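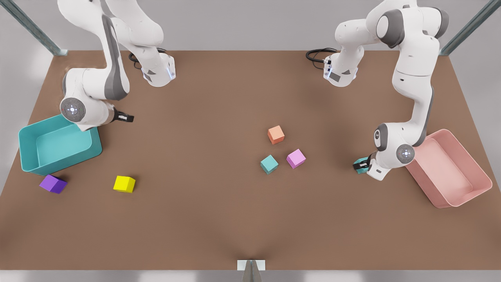 *Two open bins, one toward each end of a brown tabletop, with small colored cubes between them.*

# Sorting small stuff at the bench

Most benches fill up the same way. A job ends, the leftovers get pushed to the back, and the next job starts in whatever space is left. After a year of that you own four part-used boxes of the same screw. These notes are for a shop table or a kitchen table that does double duty.

## Two bins

Put one bin at each end. The left one is for things that have a home somewhere else in the house. The right one is for things with no home yet. Trash goes straight into the can and never into a bin.

Open bins work better than lidded ones for this job. A lid gets something set on top of it within a day. Shallow is better than deep, or the small parts end up in a layer at the bottom that you never reach.

Empty the left bin when you finish for the day. The right bin can wait until it is full, but no longer.

## Screws and other hardware

Sort by length first, then by head. Going the other way takes longer, as most of a mixed pile has the same head anyway. A muffin tin is fine for sorting. Don't store in it.

For storage, baby food jars are good up to 2 inches. Longer screws go in the cardboard box they came in, with a strip of masking tape on the end facing out. Write the size on the tape in marker. Pencil rubs off.

Throw out:

- screws with stripped heads
- bent nails, unless you have a real use for them
- wall anchors with no matching screw
- any hex key you already have in that size

Iqra Dogar keeps her picture hooks in an old tea tin with a few coins' worth of putty and a short pencil, so the whole job comes off the shelf at once. I copied it and have not gone looking for a pencil since.

## Cleaning the top

Brush first, wipe second. Grit under a damp rag will scratch almost any finish.

For dried wood glue, lay a wet rag on the spot for ten minutes, then lift it with a plastic scraper. An old store card will do. For tape residue, a drop of cooking oil, left a few minutes, then dish soap and water. Try the oil on a hidden corner if the top is bare wood, because it can leave a dark mark.
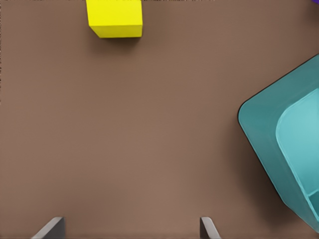
Small nicks and rings in a painted or varnished top can be evened out by hand. Use 200 grit on a flat block, light pressure, and stop as soon as the shine is gone. Wipe off all the dust before you recoat. Thin coats, and leave the table alone overnight between them.

## Labels

Put the label on the bin and on the shelf under it. When the bin is out, the shelf label shows where it goes back. Toàn Kiều also writes the month on his, and anything still marked September when the next September comes around gets given away.

## Kitchen version

Same two bins, smaller. Rubber bands, bread clips, batteries and birthday candles make up most of it. Tape over the ends of used 9-volt batteries before they go in with anything metal. Keep one working flashlight in the drawer closest to the back door and don't lend it out.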